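Clullari ordena sus módulos de memoria de canto

Fiachra Buckley lleva el banco de reacondicionado de Clullari desde febrero. Antes trabajó en Paltel, donde las memorias se guardaban en cajones. «Acababan unas encima de otras y perdíamos la mañana buscando», recuerda.

El cambio empezó con una placa gris de fijación, montada delante de una pared de perfiles de aluminio. La dibujó su compañero Satish Rodrigues tras medir 24 módulos de equipos devueltos. «Las primeras ranuras apretaban demasiado. Las rehice dos veces», explica.
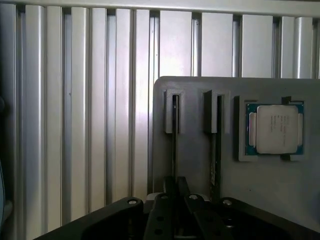
Dos módulos de memoria en sus soportes, junto al hueco para la CPU.

Buckley prefiere que los módulos queden de pie. «Los coges por los bordes y no tocas los contactos», dice. Para el procesador pidió un hueco poco profundo, con reborde. Rodrigues quería hacerlo más hondo, pero cedió.

El taller recibió 187 equipos el trimestre pasado, casi todos de oficinas de Flandara. De ellos, 87 volvieron a la venta. El resto se desmontó para piezas.

¿Qué falta? Rodrigues contesta sin pensarlo: etiquetas propias. «Las de fábrica se leen mal y cada marca las pone donde quiere». Buckley pide otra placa para el segundo banco, que sigue usando bandejas de Kahraman. Esperan tenerla montada antes del verano.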